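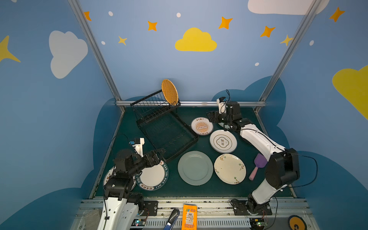

Figure 4.1 Plates laid flat near a wire dish rack, with one woven round plate leaning in the slots.

Chapter 4
Racks, Stacks, and Drying Space

If you grew up in a house where somebody washed and somebody else dried, you probably already know more about this chapter than you think you do. My grandmother had one rack, a big family, and very firm opinions (the large plates went in first, always, and heaven help the cousin who started with the saucers!). It took me years to see that she was solving a problem in the use of space, and solving it rather well.

Look for a moment at the plates in Figure 4.1. Four of them take up a good stretch of the table at center right: one with an orange sunburst, one with a gold double-line border, a plain pale green one, and a cream one with a painted branch. Now look back at the black rack, with its row of upright slots over a flat drip tray. A plate lying down needs room for its whole face, while a plate standing up asks for little more than its own thickness, plus a bit of air on either side.

That bit of air is where we will spend most of our time. In Section 4.1 we measure it, using a plate 200 mm across turned through 90 degrees, and you will want a ruler and a plate of your own close by. Section 4.2 takes up the harder business of mixed sets, where rims and depths don't agree, and follows Lieselotte Janssen through her rearrangement of the dish room at the Lakport school kitchen.

Before you read on, try the warm-up on page 278. Do it at your own sink if you can, and keep your sketch, as we will come back to it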